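Rundden 7 Bench Sorting Arm
Clasholm Workshop Supply > Benchtop Automation > Sorting and Kitting

Price: $1,322
Replacement finger pads, set: $142
Extended service plan: $435
Ships from our Clasholm warehouse
Page last revised 8 November 2019

We get a lot of calls about this one, and most of them start the same way: "Can it really put my small parts away for me?" So before the specifications we'd like to give you a fair answer, even if it takes us a few paragraphs to get there. We have had a Rundden 7 on our own packing bench since March and have grown fond of it, but we would rather sell you the right thing than sell you this thing.

What it does well

The Rundden 7 is a small electric arm with a two-finger gripper, made to live at the back of an ordinary workbench. Give it parts that are all alike, set out in a tray it already knows, and it will move them from one place to another for as long as you leave it running. We use ours for bagging hardware kits in the afternoons, when everyone's hands are tired and the counting starts to go wrong. It is slower than a person who is fresh and faster than a person who would like to go home.

Teaching it is pleasant work. You take hold of the wrist, walk it through the motion, press the green button at each stop, and it plays the whole thing back. Most of our customers have a first job running before lunch on the day they unpack it (do read the clamp instructions first, please, the bench edge matters more than you would think!).

What it does with some coaching

Picking parts out of a loose pile is possible with the Fanico overhead sensor, sold separately. It likes parts with a clear shape and a bright color against a plain bench top. Washers lying flat are still hard for it, and so is anything shiny. We ask people to send us a handful of their real parts before ordering the sensor, and we'll try them here at no charge and tell you how it went.

What it can't do yet

Tidying up, in the way you or I mean it. A person clearing a bench at the end of the day does a dozen small jobs without noticing them: opening a lid, turning a part the right way around, deciding that two stray connectors belong with the others, snapping a latch shut with a thumb while the other hand steadies the box. Each of those is a separate project for a machine, and the latch is the worst of them.

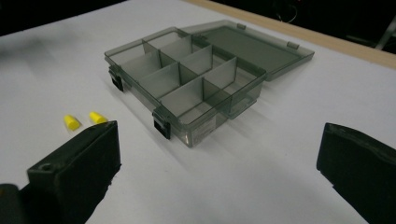 Clear plastic is a trouble of its own. A smoky see-through organizer with thin dividers looks to most sensors like a smudge on the table, and the arm may come down on top of a divider when it meant to go into the cell beside it. If you want to sort into compartments, we suggest an opaque tray with wide openings, held in a fixture so it can't creep. Wire nuts are friendlier than most parts, being light and a good loud yellow, though a cone lying on its side does like to roll when a finger nudges it.

The same goes for the house. We've been asked about junk drawers, laundry and dishes, and the answer for now is no, no, and please don't. The people at Mitsotakis-Vlachou, who build the gripper, are working on softer fingers with some sense of touch, and we'll list them here when we have tried them ourselves.

In the box

Arm with two-finger gripper
Bench clamp and mounting plate
Power supply and cord
Teaching pendant
One opaque starter tray
Printed manual

Good to know before you order

The clamp needs a solid bench edge with clear space underneath. Folding tables wobble too much. The arm stops when it meets resistance, but it should still be kept away from small children and curious cats. Finger pads wear with use, and gritty parts will wear them sooner; wipe them with a damp cloth and let them dry before starting again.

Returns are accepted in the original carton, so please hang on to it until you're sure.

Related items: Fanico overhead sensor, Rundden tray fixture, spare teaching pendant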